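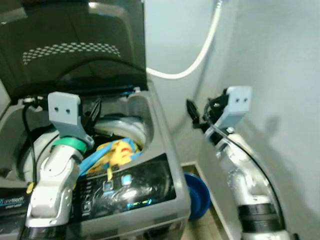 Right gripper dropout and unrequested close, Vudley rig

Aug 22, 2025

Entry covers the laundry transfer runs, washer to basin, both arms. Stopped at run 57 of a planned 70. The rig is tagged out for right-arm gripper motion until the items at the end are closed.

Symptom

Right gripper stopped reporting position during a reach over the tub. The arm kept following its trajectory. When the arm came back and the wrist unwound, the gripper reappeared on the bus and closed fully without a command from the planner. It held nothing at the time. Left side behaved normally throughout.

First seen in run 41 and written off as a one-off bus error, my mistake. Seen again in 52 and 57. In 52 the close happened with the fingers inside the basin and they caught the edge of a cloth. The planner had no record of a grasp, so it moved on to the next pick with the cloth still attached and dragged it over the rim. Akosua Laryea had the stop button and used it. She was outside the reach envelope. Her hand had been in the basin between runs to rearrange the items, a short time before, which is why this is being written up as a safety matter and not only as a fault.

Log, run 57

Times are milliseconds from start of the reach segment.

0 – right arm starts move to pre-grasp over tub, gripper open
2770 – last valid position frame from right gripper
2770 onward – driver repeats the last value, status flag stays OK
4770 – driver timeout (2000 ms) expires, warning written, no stop raised
6120 – arm retracting, wrist joint passes back through zero
6180 – gripper enumerates on the bus, runs its homing cycle
6900 – fingers fully closed, status OK
7050 – stop pressed

So the planner was working from a frozen "open" value for the whole dropout. The warning at 4770 goes to the log file and nowhere else. No one at the rig would see it without a terminal open on the Ginder controller.

Cause, electrical

The gripper cable is external. It leaves the gripper in a loop, crosses the wrist and runs back along the arm. With the wrist rotated to get the fingers down past the tub rim, the loop is taken up and the connector sees side load. I reproduced it by hand with the arm braked: wrist at the pre-grasp angle, light pull on the cable toward the elbow, supply drops. Release it and the supply comes back. Ten pulls, eight dropouts. Same test on the left gave none in ten, but the left cable was dressed with more slack when it was fitted, so I would not call the left side cleared.

Opened the right connector. One contact of the supply pair is pushed back in its shell. No discoloration. Photographed and bagged, labeled with the run number.

Swapped in the spare cable from the Leitner drawer. Ten pulls, no dropouts. I then put the old one back on purpose for the software tests below, as it is a convenient fault generator. It has a strip of tape on it now. Do not run with it.

Cause, software

Three separate things, none of which would have been enough alone.

1. Driver holds the last value and reports OK until timeout. This was a setting we chose in October to get past noisy frames on the old bus adapter. The adapter has been replaced and the setting was never put back.

2. Timeout raises a warning only. The arm and gripper are handled as separate devices and a gripper fault does not propagate to the arm.

3. Homing on power-up is enabled. It drives the fingers closed to find the end stop, at homing current, with no check on arm state or on whether anybody has released the cell.

Item 3 is the one that matters for people. Anyone reaching into the basin while the gripper supply is intermittent could have fingers close next to their hand, and the status display would say OK before and after.

Basin side

The transfer half of the task never triggered the dropout. All three events began on the reach over the washer and only the close fell later. With the basin up on the folding chair the wrists stay nearer to neutral than they do over the tub, and the cable keeps some slack. 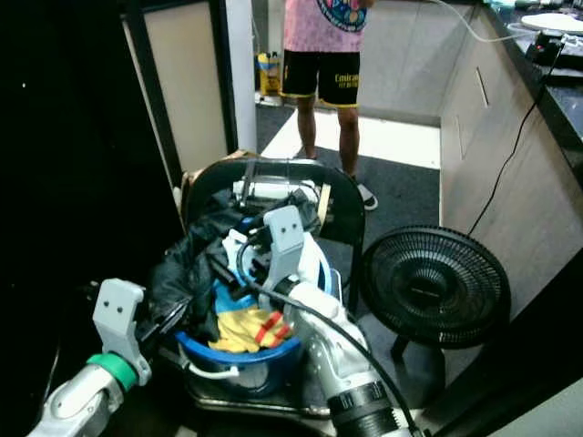
Even so, the basin is where the hazard is highest. Rearranging items between runs means hands in the same volume as the fingers, and the procedure as written allows that with the arms paused but the grippers live. Pause does not remove gripper power. I had assumed it did until I checked with a meter: full supply voltage at both connectors with the rig in pause.

Tests after changes

All with the old cable fitted, arms at reduced speed, nobody inside the envelope.

Hold-last-value off: position goes invalid on the first missed frame. Planner refuses the next grasp. Arm still completes its current segment.

Timeout down from 2000 to 100 ms, with stop on expiry: arm stops mid-reach. Tried five times, stopped five times. Stopping over the tub leaves the fingers below the rim, so recovery has to be a straight lift before anything else. Wrote that into the recovery script and ran it twice.

Auto-homing off: gripper comes back unhomed and stays where it is. It then rejects commands until homed by hand from the console. Slower to restart, acceptable.

One side effect. With hold-last-value off we got a single false stop in normal motion, good cable, no pull on it. One missed frame. Could be the bus, could be the old contact damaging the mating half on the gripper – I have not looked at that side under the microscope yet. If it repeats I would sooner allow two missed frames than turn the hold back on.

Not explained

Run 41 shows the dropout 300 ms earlier in the reach than the other two, at a smaller wrist angle. If the contact was getting worse I would expect the opposite order. The clothes were piled differently in that run and the approach came from further back, so the elbow was in another pose. Might be enough. The Prurncombe rig has the same cable route and has not reported this, but they run half the wrist range we do.

Open items

Replace right cable for good, new routing with strain relief at the bracket. Mine.
Redo left cable the same way even though it tests clean. Mine.
Inspect gripper-side connector, right. Akosua.
Gripper supply onto the same relay as the arm stop, so that pause can drop it. Needs a wiring change and a second person to check it.
Procedure: no hands in basin or tub unless gripper power is off at the switch. In force now, written on the board.
Warning from the Ginder controller to go to the status light as well as the log.
Send this entry to Prurncombe, with the meter reading.

Runs 41, 52 and 57 marked as faulted in the run sheet. The rest are kept for now. Someone should go through them for frozen gripper values shorter than the timeout, which would leave no warning. Script for that is half written, in my folder under the run date.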